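Watby shop, opening walk-round, Mon 26 March

Morning all, my notes from the tank check. Ticked means I was happy with it!

Display tanks, temperature: ticked. All fine, though the heater on the goldfish side (the old Gritau one) clicks more than I'd like. I'll keep an ear on it.
Electrics and drip loops: one fail. The lead behind tank 30 runs straight down into the socket, so I've unplugged it and hung a tag on. Please leave it off till it's been re-routed.
Lids and cover glass: ticked, but there's a chip in the one over the shrimps – mind your fingers.
Floor by the quarantine racks: puddle again, same spot as February. I mopped it and put the yellow sign out, but we do need that hose clip changing.
Salt store: 59 buckets, stacked too high for my liking. Can we bring them down a row?
Extinguisher, tag 2544: ticked, pin in, gauge in the green.
First aid box: low on plasters (coral cuts, as ever).
Wash-up area and dishes: ticked.

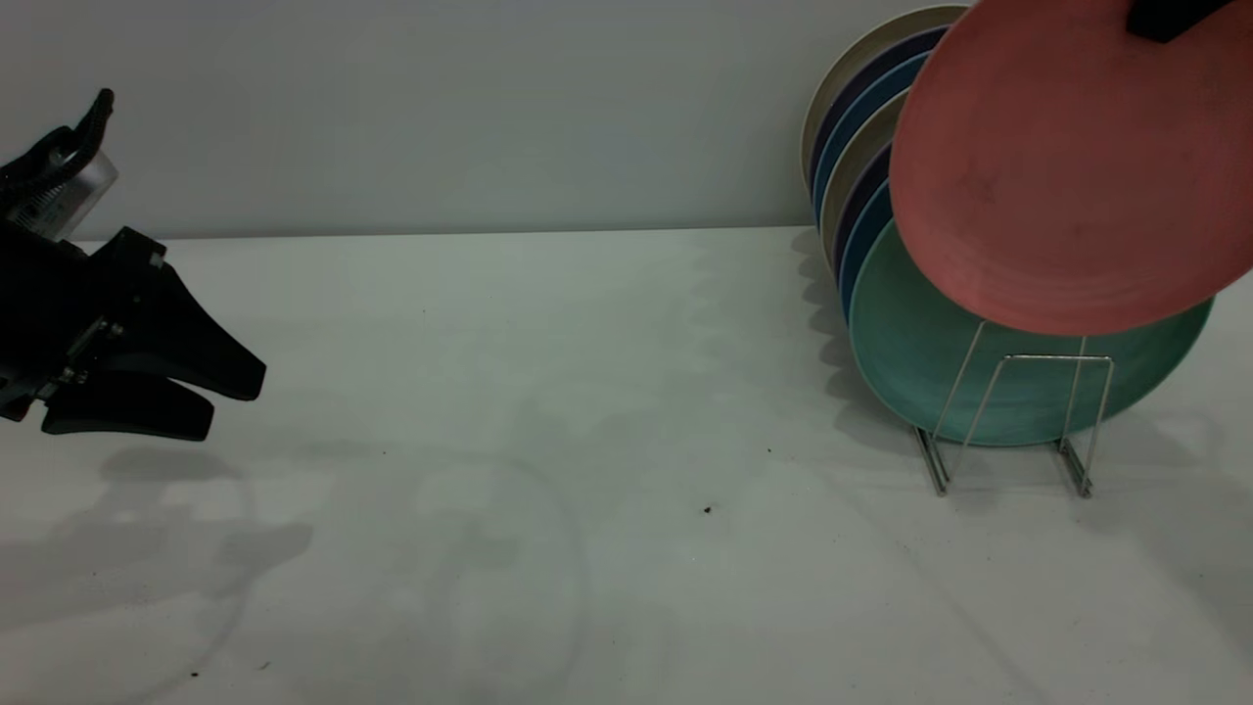
Dishes in a row on the white tabletop.

Back door: sticks, still opens with a shove. Larley branch have the plane, I'll ask for it back.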